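Minutes, working group on robot cell rules, Thursday session, Apr 12, 2018

Present: people from Jurkar, Bunedix and Vemia. Pruvost sent written comments and no person. Quorum was met, barely.

**1. Last minutes**

Accepted with one correction. Jurkar did not "agree" to the draft checklist in October. Jurkar agreed to read it. The word will be changed.

**2. Draft rule on people near a live arm**

The draft says an arm must run at reduced speed whenever a person is "in the vicinity." Bunedix asked what vicinity means. The drafters said it was left open on purpose so each site could decide. Several members said that a rule each site can decide for itself is a suggestion with a number in front of it.

Vemia proposed a marked line on the floor. Pruvost's written comments say floor lines wear off and people step over them when a screen needs looking at. The group did not disagree, but had no better idea ready. Bunedix pointed out that most of its own work is done with someone standing at a bench in the same room as the arms, and that a rule written for a fenced factory hall will be ignored there by the end of the first week.

Left open. Vemia to bring wording with a distance in it.

**3. The checklist**

The start-of-shift checklist now has 100 items. It had fewer when it was sent out for comment. Jurkar tried it at one site for 5 days and reported 100 percent completion on every sheet. Asked whether that was good news, Jurkar said the sheets were filled in faster than anyone could have walked around the cell, and all in the same pen.

A motion to cut the list down failed. A second motion, to mark 3 items that must be done before power goes on and leave the rest as advice, passed with Pruvost not voting. The marked items are: stop button tested, arm path clear, cables out of the walkway. There was a long argument over whether "clear" includes tools left on the bench. It does for now. 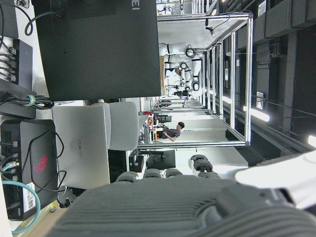

Does a stop button have to be within reach of every person in the room?

Under the draft, it only has to be within reach of the person running the arm, and everyone else is expected to call out.

Bunedix called this weak and wants it noted that it said so. Calling out works if the operator is listening. The drafters answered that a button at every desk would mean more false stops, and that people who get too many false stops start looking for ways around the button. No figures were offered for either claim. Both were struck from the supporting notes until someone has some.

**4. Cables and power strips**

Vemia read out its proposed text: cables to be tied, labeled at both ends, and kept off the floor where people walk. Broad support for tying. Less for labels, which members said are correct on the day they are printed. Jurkar asked who checks after a cell has been changed. The text doesn't say. Sent back.

**5. Sign-off**

Pruvost suggests in writing that a site passing the checklist be allowed to display a mark. Opposed by Bunedix and Jurkar in nearly the same words: a mark would show that paper was filled in. Vemia would support one if visits were unannounced. Pruvost will be asked who pays for the visits.

**6. Any other business**

The shared folder holds two versions of the draft under the same title. Members are to use the shorter one. Vemia will remove the other.

Next meeting to be set by email once the wording for item 2 is in. Meeting closed with item 7, training records, not reached.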